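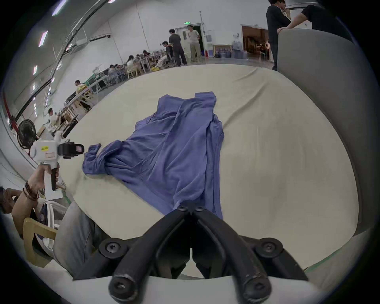 What the Laundry Robots Can Teach You About Folding (Less Than the Headline Says)

Readers keep sending me the same write-up, the one about the Fistik method. A research group had people fold shirts with hand-held grippers, recorded the motion, and trained a robot arm on it. The number everyone quotes is an 80 percent success rate. Several of you asked if you should throw out your folding board and fold "the robot way." I read the paper twice over a weekend and my answer is no, but there are a few things in it worth stealing.

What they tested

The training set was 205 folds of long-sleeved shirts, all done by people holding grippers over a cloth-covered table. The robot then got 44 new tries for the harder test, where the shirt starts out bunched up. The 80 percent comes from the easy test, where the shirt starts out flat. On the bunched test it drops to just over half, and you have to dig through the appendix to find that.

Anybody who does laundry will see the problem. A flat shirt is most of the way to folded. What comes out of my dryer is a knot with a cuff sticking out one side.

I also don't love how they score it. A fold counts as a success if the finished shirt fits inside a marked rectangle. Nothing about creases, nothing about whether the collar is standing up or mashed under. My teenager's drawer would pass.

Tips that hold up

Find a cuff first. The people who got the bunched shirts sorted fastest went for whatever end was sticking out, pulled it clear, and worked back toward the shoulder. I tried it on a basket of work shirts and it does beat grabbing the middle and shaking. For tees it makes no difference.

Collar at the top, hem toward you. Every fold in the set ended up this way before the first crease. If you switch direction from shirt to shirt you lose time turning things around.

Use a cloth on the table. The paper gives this one line, but I think it matters more than the fancy part. Cotton slides on a bare tabletop and drags a little on cloth, so the half you've already folded stays put. An old flannel sheet is fine. Pull it smooth first or you will press its wrinkles into your shirt.

Pinch, don't grab. With two fingers you pick up one layer or two on purpose. With a fist you pick up whatever is there.

Tips I'd skip

The "slow first pull." The authors say slower starts gave better folds. Maybe, but the slow folders were also the ones with the most practice, and the paper never separates the two. I went slow for a week and my folds looked the same, only there were fewer of them.

Folding with tongs. Yes, somebody on the Asetti boards is doing this with salad tongs to "train like the robot." Leave the tongs in the kitchen. Fingers can feel a doubled layer and tongs can't.

The Kaltimik folding mat. It showed up in September with a line on the package about "robot-tested fold lines." I can't find it anywhere in the study. It's a mat with lines on it. If you want lines, use painter's tape on your flannel sheet.

What would change my mind

Show me 100 shirts straight from a dryer, mixed sizes, some inside out, and count the ones a person would be willing to put in a drawer. The follow-up, called Pop, is supposed to use real laundry, but all I've seen so far is a one-page summary with no numbers in it – and the shirts it talks about are all the same size.

If you have your own way of getting a twisted sleeve out without turning the whole shirt over, send it in. Mine still involves putting my arm down it.

Posted October 2018 in Laundry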